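El acabado de la madera en casa: aceite, cera y goma laca

Memoria del proyecto de segundo curso
Módulo de Materiales y Acabados
Escuela de Oficios de Trenora

1. Por qué elegimos este tema

Cuando en clase nos pidieron que buscáramos un asunto para el proyecto, lo primero que hicimos fue hablar de las mesas de nuestras casas. Parece una tontería, pero casi todos teníamos una historia: el cerco blanco del vaso que dejó un primo en Navidad, la mancha de café que se tapa con un tapete desde hace años, la abuela que frota con medio limón y jura que funciona. De esa conversación, que se alargó bastante más de lo previsto (la profesora tuvo que recordarnos que había recreo), salió la idea de comparar tres acabados tradicionales que cualquier persona puede aplicar sin pistola ni cabina de barnizado.

Escogimos el aceite de linaza, la cera de abejas y la goma laca. Dejamos fuera los barnices de poliuretano porque en el taller no tenemos la ventilación que piden las fichas de seguridad, y también, por qué no decirlo, porque nos apetecía trabajar con productos que oliesen bien.

2. Lo que ya se sabía

Antes de tocar ninguna brocha pasamos varias tardes en la biblioteca. Aprendimos que el aceite de linaza no se seca como se seca el agua: reacciona con el oxígeno del aire y se va endureciendo poco a poco dentro de los poros. Por eso tarda tanto, y por eso los trapos empapados no se pueden dejar hechos una bola en la papelera, ya que esa reacción desprende calor y pueden llegar a arder. En nuestro taller los extendemos abiertos sobre la rejilla del patio y después los metemos en un bidón con agua.

La cera, en cambio, se queda casi toda en la superficie. Da un tacto muy agradable y se repara con facilidad, pero protege poco frente al calor. La goma laca es una resina que segregan unos insectos y que se disuelve en alcohol; los ebanistas la aplican desde hace siglos con una muñequilla, que viene a ser una bola de algodón envuelta en tela de hilo. A los tres nos llamó la atención que un acabado tan fino tuviera un punto débil tan doméstico: una copa de licor derramada la disuelve otra vez.

También fuimos a visitar la ebanistería Kovačević, en Groltville, donde nos recibieron con una paciencia enorme y nos dejaron tocarlo todo. Allí entendimos algo que los libros explican regular: el lijado pesa más que el producto. Nos enseñaron a mojar un poco la tabla, dejar que se levante el pelo de la madera y volver a lijar con grano fino. Volvimos en el autobús de la tarde con los bolsillos llenos de virutas de cerezo.

3. Materiales

— Tablillas de haya maciza, cortadas en el taller a 100 mm de largo por 50 mm de ancho y 19 mm de grueso.
— Aceite de linaza cocido.
— Cera de abejas en pasta, de la marca Prekamard, sin color.
— Goma laca en escamas, disuelta en alcohol a razón de 100 gramos por litro.
— Lijas de varios granos, trapos de algodón sin pelusa, guantes y mascarilla.
— Vinagre, café, vino tinto, aceite de oliva y agua del grifo para las manchas.

La haya la elegimos por una razón práctica: era lo que había en el almacén y tiene un poro bastante regular, de modo que las diferencias entre tablillas no nos estropearían la comparación. Reservamos además un grupo sin tratar, que nos sirvió de testigo.

4. Cómo lo hicimos

Lijamos todas las tablillas en el sentido de la veta, les quitamos el polvo con un paño apenas húmedo y las marcamos por detrás con lápiz. El aceite se dio en capas finas, retirando el sobrante antes de que se pusiera pegajoso. En la primera tanda fuimos demasiado generosos y nos quedó una película gomosa, bastante desagradable, que hubo que quitar con aguarrás. Repetimos esas piezas desde el principio y aquello nos costó una semana entera, aunque creemos que fue la semana en la que más aprendimos.

La cera se extendió con un trapo en círculos, se dejó reposar y se sacó brillo con un cepillo de zapatos nuevo. La goma laca fue harina de otro costal. Si la muñequilla se para un momento encima de la madera, se pega y deja marca; si va demasiado cargada, hace goterones. Ensayamos primero sobre retales y a pesar de ello alguna de las piezas buenas conserva un pequeño surco que se ve a contraluz.

Una vez curados los acabados, pusimos sobre cada tablilla una gota de cada líquido y la retiramos al cabo de una hora. Luego apoyamos una taza de té recién hecho sobre otra zona, que es al fin y al cabo lo que pasa en una cocina de verdad. Por último anotamos cómo quedaba cada pieza, mirándola entre todos cerca de la ventana y discutiendo lo que hiciera falta.

5. Resultados

El aceite se comportó mejor de lo que esperábamos con el agua y con el aceite de oliva, que no dejaron rastro. El café dejó una sombra muy leve y el vino tinto sí se notaba, con un borde violáceo que no salió frotando, aunque desapareció con un lijado suave y una nueva mano de producto. La taza caliente apenas le hizo nada.

La cera salió peor parada en casi todas las pruebas. El agua dejó una marca blanquecina y la taza, un cerco completo. A su favor hay que decir que bastó con un poco más de pasta y cepillo para disimular los dos daños, y que en cuanto al tacto fue la preferida de toda la clase.

La goma laca resistió bien el aceite y el café, pero el calor de la taza la volvió opaca en un anillo perfecto. Es también la que más cambia el aspecto de la madera: la haya, que de por sí es algo sosa, tomó un tono miel precioso y la veta parecía tener más fondo.

En las piezas sin tratar entró absolutamente todo. La del vino la hemos guardado de recuerdo.

6. Lo que recomendaríamos

Para una mesa de comer o de estudiar, donde habrá vasos, platos y deberes, nos quedaríamos con el aceite, con paciencia entre capa y capa y un repaso cuando la superficie se vea reseca. La cera la dejaríamos para cajas, marcos y muebles que se acarician más de lo que se usan. La goma laca la reservamos para una pieza especial, una cómoda heredada o un costurero, siempre que en casa se acuerden de poner posavasos.

7. Limitaciones

Trabajamos con una sola especie de madera y durante los meses fríos, con la calefacción del taller encendida unas horas sí y otras no. El aceite habría curado antes en agosto, y seguramente con menos protestas por nuestra parte. Tampoco medimos el brillo ni el color con instrumentos, de modo que las valoraciones dependen de nuestros ojos. Si alguien de primero quiere continuar el trabajo, le sugerimos que pruebe con maderas más claras, en las que cualquier mancha se nota antes, y que compare el aceite cocido con el crudo. Las tablillas están en el armario del fondo, en una caja de zapatos con etiqueta verde.

8. Anexo gráfico

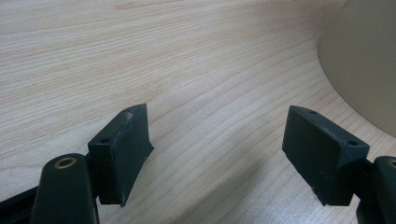
Figura 1. Tablero de madera clara, con veta fina y ondulada.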